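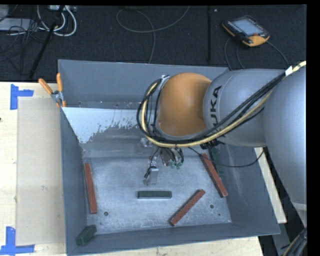
Dreton has replaced the shallow trays at its Akell works with deep steel bins for holding short bar stock between the saw and the machining hall. The change was completed in June 2024, after a trial that began with a single bin the previous December. Bars are now sorted by colour at the saw, and mixed colours may share a bin when a batch is nearly used up, as with the three red and three green bars lying on the scuffed floor of one of the grey bins. Under the old arrangement each colour had its own tray, and part-filled trays took up most of the racking along the north wall.

The bins are open at the top, with tall sloping walls and a flat lower floor. According to Dušan Mikuš, who runs the stores at Akell, the slope was the main point of discussion when the order was drawn up. A steeper wall holds more stock for the same floor space, but bars tend to stand on end against it and have to be knocked down. A shallower wall lets them slide to the bottom, at the cost of a wider rim. The works settled on the shallower of two patterns offered by the supplier, Vaněk.

"With the trays we were lifting everything twice," Mikuš said. "Once from the saw to the tray and again from the tray to the trolley. The bin goes on the trolley as it is."

Each bin is rated for a load of 200 kg, though the works rule is to stop well short of that. The limit is set by the trolleys, which are older than the bins and have been kept. Twelve of them have had new castors fitted. The remainder will be done as they come in for inspection.

Wear was expected and has been allowed for. Bare patches and fine scratches on the inner faces are treated as normal and are not a reason to take a bin out of use. A bin is withdrawn if the rim is bent far enough to catch a glove, if a weld has opened, or if the floor has dished so that bars roll to the middle and lock together. Loose flakes of surface coating are to be brushed out before a bin is refilled, as they can carry over into the coolant in the machining hall and block the filters.

Rūta Stankevičius, production engineer, said that the filters had been the only real difficulty in the trial. Two were changed early in the first month. A brush is now hung at the end of each rack and the bins are swept out at the change of shift – a job of a minute or two. No further filters have been changed ahead of schedule.

The works cuts 247 different lengths of bar, of which most are ordered only a few times a year. The short lengths, up to the width of the bin floor, are the ones affected by the change. Longer stock stays on the cantilever racks by the loading door and is still moved by overhead crane. Red and green are the two colours in greatest use. They mark the grade of the material and are listed on the card above the saw, together with the less common ones.

Stankevičius said that mixing two colours in one bin had been allowed only after some argument. The inspection department wanted one grade to a bin in all cases. The stores pointed out that this would leave a large number of bins holding a handful of bars each, and that the colours are easily told apart. The rule as agreed permits two colours and no more, and never two from the same column of the card. Any bar that has lost its colour goes to the test bench and is not returned to the bin until it has been marked again.

The total number of bins in use is 484, including those kept at the Nestia warehouse across the road. A further 20 are held as spares. The old trays have been offered to other departments, and roughly half have been taken, chiefly by the tool room and the packing area. What is left will be sold for scrap.

Juraj Kubíček, works manager, said that the space cleared along the north wall would be used for a second saw. The foundation has been marked out, but no order has been placed. Until then the area is to be kept clear and is not to be used for pallets.

Questions about the colour card or the withdrawal of damaged bins should go to Ayten Oral in the stores office.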